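Unit pricing should follow the drained weight

Unit pricing is one of the few consumer measures that costs shoppers nothing to use. The shelf label gives a price per 100 grams or per 100 millilitres, and two packages of different size can be compared without arithmetic. My argument is that the figure is calculated on the wrong quantity for a large class of goods, and that the fix is a change to a single field in the retailer's item file.

Take a tin of chickpeas. The label on the tin carries a net weight, and often a drained weight as well. The net weight includes the brine. If the shelf label divides the price by net weight, the shopper is given a price per 100 grams of a mixture, most of which may be poured down the sink. Two brands with the same net weight and different fill levels will show identical unit prices. The shopper comparing them has been given a number that is correct and of no use.

The same fault appears in olives, tuna, bottled artichokes, feta in brine and fruit in syrup. It appears in a different form in frozen seafood, where the protective ice glaze can be a considerable part of what goes on the scale.
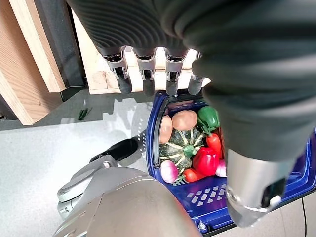
Loïc Boyer
Contributing writer, retail measurement

Fresh produce is the benchmark for how this should work. Loose carrots are sold by the kilogram, the scale is in plain view, and the buyer pays for carrots. There is waste in the tops and peel, but the buyer can see it and judge it before paying. With a tin there is nothing to judge by. The label is the only instrument available, so the label has to measure the right thing.

Three objections are usually raised.

The first is that drained weight varies from package to package. It does, and so does net weight. Packers already work to a declared figure with a tolerance, and where a drained weight is printed on the tin it has been through that process. I am asking only that a declared number be carried across to the shelf.

The second is that some people use the liquid. Mireille Besnard, who reviewed an early draft of this piece, cooks with the oil from her anchovies and wants it counted. I accept the point for oil. A sensible rule would exempt any packing medium sold as an ingredient in its own right, and would leave water, brine and light syrup outside the calculation. Borderline cases would remain. They exist under the present method too.

The third is cost. Item files in most grocery systems hold a net quantity field and a unit of measure, and the label software divides one into the other. Adding a second quantity field, with an instruction to use it where populated, is modest work. Collecting the values is the larger job, and I would phase it in by category, starting with tinned legumes and fish. Small independents should be left out of the first stage, as many still write their labels by hand.

A related defect deserves attention while the labels are being changed. Different units are still used within a single category, so that one jar of pickles is priced per 100 grams and its neighbour per 100 millilitres. A litre of pickles has no fixed weight, and the two figures can't be reconciled at the shelf. One category should have one unit, set centrally and applied to every package size.

Type size matters less than either of these. Much of the public discussion of unit pricing has been taken up with legibility, and larger numerals would help many people, me included. A larger numeral with brine in the denominator is still the wrong numeral, and I would settle the denominator first.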